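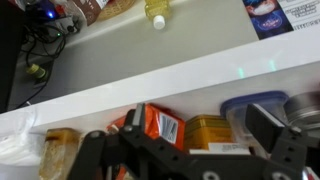 ## Budgeting for a second arm for shelf picking, what am I forgetting?

**Tremside_stores**

We've got one arm doing pantry type shelves, mixed stuff, jars, tins, pouches, tubs with lids. Want a second one before September. Boss wants one number on one sheet and I've got quotes that don't compare at all.

Quote A is Indano. Arm and controller, gripper extra, mounting extra, wrist camera extra. Quote B is Kekana, all in, dearer, but they won't break it down. Neither mentions spares.

Things I think I know:

- arm, gripper, wrist camera
- shelving (we've got boards, plain white ones)
- someone's time to set it up, no idea how long
- power?? we've run out of sockets twice

Do I budget for a second gripper type or will one do the lot? Pouches are the worry. Also is it daft to buy secondhand. Thanks, in a rush, sheet goes in at 4.

**gantry_and_tea**

One gripper will do more than you'd think, but budget for fingers. Fingers are the consumable. We went through 32 finger pads last year on two arms, and I'd put down for none. Plain perforated plate fingers with bolt-on pads are what I'd go for, you can move things along a few holes when the stock changes and only replace the bit that wears.

Pouches: you want to get hold of the bottom and keep it there. Crinkly glossy ones are worse than matt ones. Get the supplier to demo on YOUR pouches, not a cardboard box. Same with the tubs and the jars. If they won't come out or let you post them a crate of stock, thats your answer. 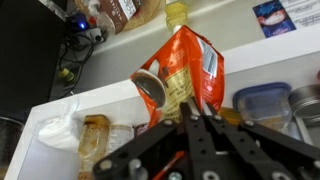
**Stuff people leave off the sheet**

- Power strip and proper cable runs. Ours hung off the shelf edge for months, and a snagged lead cost us an afternoon. Put in 21 metres of trunking, more than I'd guessed.
- Lighting. Glossy packs and shiny boards throw reflections at the camera. A cheap diffused lamp beats a dearer camera.
- Stock to practise on. Real jars, real pouches, full ones. Some will get dropped, so buy double.
- Bolts. Buy a box. They go missing.
- Setup time. Double whatever the quote says.

Get Indano to requote with everything in, then ask Kekana what happens to the price if you supply your own shelving. Then you can compare. I'd keep one line for spares and one for "misc" and not let anyone merge them.

**Zarnen_user704**

secondhand is fine for the arm, not for the gripper. check the hours on it and that the controller still gets updates, we bought one that didnt and it's a coat stand now

**gantry_and_tea**

Agree with the above on hours. Also ask if the cables come with it, ours didn't and the replacement set was £704 plus delivery.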